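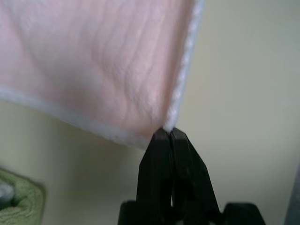

Issue 7, page 30

# Equipment planning FAQ: linen handling

Questions sent in by laundry and linen managers before the March budget round.

**What should the first budget line cover?**
The arm, the gripper, the wrist camera, the mounting, and the safety review. Put them on one line. Sites that split them between two departments usually end up ordering the arm first and waiting for everything else.

**Can we keep the gripper that comes with the arm?**
Often, yes. A plain two-finger gripper can hold a fleece cloth by one corner, with the bound edges meeting at the fingertips. Ask the vendor to show this with your own stock. Thin sheets and thick terry towels should both be in the test.

**Do we need to buy spare fingers?**
Buy one spare set with the first order. Fingers are a wear part and should go under supplies, not capital.

**How many items should we send for a trial?**
Itora asks for 200 pieces. Send them in the mix you see on a normal day, including faded ones and any with worn hems. A trial on new stock tells you very little about your own floor.

**Does the color of the cloth matter?**
It can. White binding on a pale cloth may be hard for some cameras to pick out against a light wall. Have the vendor test against the wall or screen you plan to use. A new backdrop is cheap, but it still needs a line in the plan.

**Should we lease or buy?**
Flenano leases by the month and Primosora sells outright. Lease if your item mix is likely to change within the year. If you buy, get the price of software updates in writing before you sign.

**How much floor space should we set aside?**
Use the vendor's drawing, then add room for a cart on each side. Hanging cloth swings when the arm moves, so measure with the largest item you handle.

**Who pays for staff training?**
The site does. Training hours are not part of the equipment request and go on your regular labor budget.

**Which form do I use?**
Form 1032, for both leases and purchases. Attach the quote and the trial results. Requests for the Pumphrey site go in the same way and are due by noon on Friday.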